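Trekberg padded gripper sleeve, blue

I fitted one of these after our gripper failed to let go on command, with a hand right next to it – not a great five seconds! The fault was a chafed signal lead, and the sleeve now keeps ours off the bracket. Rated to 800 cycles before you check it.

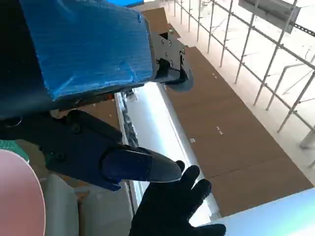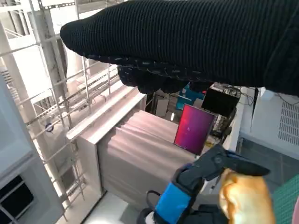 Blue covering on the arm, gloved hand near the gripper.

Please hit the stop before reaching in, gloves or no gloves.
– Shoshana Kapoor

Related items
Burncombe lead clips
Rillesham stop button

Last updated: October
Print | E-mail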